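Casteo coilovers, second setup

The front splitter on the Tritberg kit costs ground clearance, so I raised the Casteo coilovers by 20 mm and had the car aligned again. Front toe is now zero. Camber stayed at 2 degrees negative.
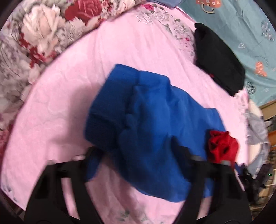 Eun-ji Na wrote that the raised ride height will bring back the bump steer I had in April, and that I should shim the rack first. I have ordered shims from Resport. Total so far is $3,328, with tires still to come.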